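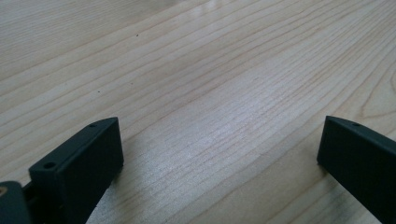 The open fingers of a hand-held gripper over a pale wooden tabletop.

The Cleltora Open Day is a yearly public event at the Cleltora robotics workshop, where visitors can watch hand-held grippers being used to record everyday tasks for robot training. The most recent one, on 09/02/2023, drew 979 people, a remarkable turnout for a workshop with a staff of 20!

Demonstrations

The tabletop session is the clear favorite. A person works with a gripper in each hand, and the movements are recorded so that a robot arm can later learn from them. Tasks are wonderfully ordinary, such as picking up a bottle with one gripper while the other waits its turn. Visitors stand close enough to follow every squeeze of the jaws, and each group sees a full round of tasks. Nearly 430 recordings were made during the day, 100 of them with the bottle and basket task, a crowd pleaser from the first hour on.

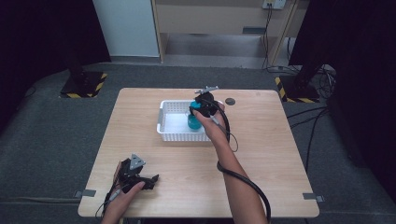
Related events

Witeck, a partner of the workshop, holds a smaller evening for schools each September. Gillico ran a similar show in Menon before joining the Open Day.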